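Grounding Clamp Storage and Inspection for Line Crews: What I Learned
Student project report, Dwynwen Howells
15/06/2024
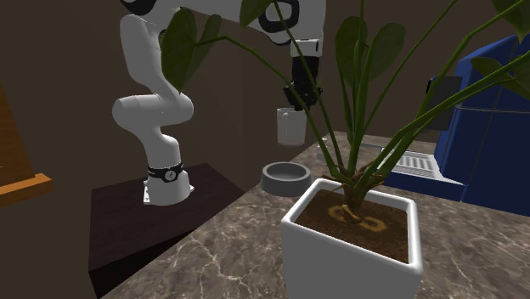 Fig. 1. Simulated arm with mug and bowl.

So my project was on temporary protective grounds, the cable-and-clamp sets that line workers put on a de-energized line before they touch it. If the line gets powered up by mistake (somebody's backup generator, a switching error, lightning down the road), the grounds give the current somewhere to go and trip the breaker fast. I picked the topic in May after a talk at school from a foreman at Pattinasarany, a line contractor, who spent most of his hour complaining about how grounds get thrown in the truck. I went up to him afterward and asked if I could come look, and he said sure!

My question was pretty simple. Does the way a crew stores its ground sets have anything to do with the shape they are in? I thought it would be easy to answer. It was not easy to answer.

What I did

Pattinasarany let me into their yard for six visits. They have four trucks set up for distribution work, two with open bins and two with the newer hanging racks made by Koltido. I went through the sets on each truck with a checklist I wrote myself, looking at the clamps (jaws, threads, eye bolts), the ferrules where the cable meets the clamp, and the jacket along the whole cable. Then I put every set on a Gestent tester in the shop, with one of their people standing next to me the whole time. I was not allowed near a pole, a bucket or anything live, and my mom was very glad to hear it.

The tester gives you a resistance reading in micro-ohms from one clamp to the other. We used 500 as our cutoff for the length of cable they carry. I want to be clear that this was the shop's own number for their own sets, so please don't borrow it for yours.

What I found

The sets off the racks looked a lot better. Cleaner jaws, hardly any nicks in the jackets, and the cable hung in loose loops with no kinks. The bin sets had dirt packed in the threads and tight bends right at the ferrule, where the strands tend to break.

Here comes the annoying part – most of the bin sets still passed. One that I would have bet money on failing came in at 492, so it squeaked by. I brushed the jaws clean, we ran it again, and it dropped by a good bit. Meanwhile a rack set that looked practically new failed. When the shop cut the ferrule off, there was green corrosion down in the strands, and you'd never have seen it from outside.

That one changed my report. I had half of a conclusion written already saying racks are good and bins are bad, and I had to go back and take it apart. The racks do seem to keep dirt and kinks down. They can't do anything about moisture that is already inside the cable.

Things that went wrong

My checklist had a column called "condition" where I wrote stuff like "ok" and "kinda worn." Useless. By the third visit I had switched to a list of specific defects, which means my first two visits don't line up with the rest and I left them out of the comparison.

I also kept my notes in Zusix, which is great for sharing but sorted my truck numbers in a weird order, and I copied a whole page of readings to the wrong truck. I caught it because one set had a cable length that truck doesn't carry. An evening gone, fixing that.

And the trucks with racks are newer, so the grounds on them are probably newer too. I asked for purchase dates and the shop only had them for some of the sets. With what I have, I can't separate age from storage, and I say so in my results table.

What I would do next

I'd love to follow the same sets through a winter. I'd tag each one, test it every month, and write down whether it went back on the truck wet. I'd also like to try clear shrink tubing over the ferrules – the foreman says it lets you spot corrosion sooner, and I'd want to see that on cables from both kinds of truck.

Thanks to everybody in the Pattinasarany shop for the time, the loaner safety glasses and the donuts.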